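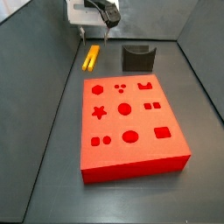
Tips for a happier knitting corner, and I have a whole pile of them this spring! I spent most of March turning the end of our hallway into a proper place for yarn and needles, and I'm so pleased with it that I keep going in just to open the drawers. My favorite change is the notions drawer. Everything used to slide to the back whenever I shut it, stitch markers and tape measure and that one good pair of scissors all in a heap. Now each thing has its own hole in a piece of thick foam. Trace your scissors onto the foam with a marker, cut just inside the line with a sharp craft knife, and press them in. Go slowly on the curves.

Winding yarn without a winder

You can make a perfectly nice center-pull ball on an empty paper towel tube. Tuck the tail down inside the tube, wind loosely, and turn the tube a little every few wraps. Slide it off when you're done and there's your tail, waiting in the middle. A skein of my usual Nallico sock yarn takes me 20 minutes this way, with a cup of tea in reach (but not too close).

Blocking on a spare bed

Lay down a beach towel, then a cotton sheet over it, and pin right through both. I like a checked sheet for this – the lines keep your edges straight and you hardly need the ruler. Squeeze the knitting in a dry towel first, and really squeeze, stand on it if you have to! Lace wants a lot of pins. A plain scarf can mostly be patted into place.

Needles that snag

Wooden needles get rough at the tips after a while. Rub them with a nail buffer, the cheap kind (mine was 89 cents in the drugstore bin), finishing with the shiny side, then wipe on a tiny bit of hand cream or beeswax and polish with an old sock. For circulars with a curly cable, dip the cable in hot water for a few seconds and pull it straight while it cools. Keep the joins out of the water.

Moths, ugh

Lavender smells lovely and I use it, but I wouldn't trust it alone with a sweater. Wash wool before you put it away, even if you only wore it once. Zip bags for anything precious. New-to-you yarn from yard sales goes in the freezer for a week, comes out for a couple of days, and goes back in for another week. I label mine so it doesn't get mistaken for dinner.

Leftovers

Wrap a bit of each leftover ball around a clothespin with the ball band tucked underneath, and you'll have the color number when you need to darn something three winters from now. I have a green Amini that I'd been trying to match forever, and I found the name on a clothespin! The really small ends go in a jar for stuffing toys. Trim out any knots first or the toys get lumpy.

Seaming

Wash your seaming yarn before you use it if it's a dark red or navy. Seam in daylight. If the project yarn is a fluffy single that keeps breaking, use a smooth one in a close color, and on a long side seam clip the edges together every 2 inches before you start sewing.

Posted May 26, 2019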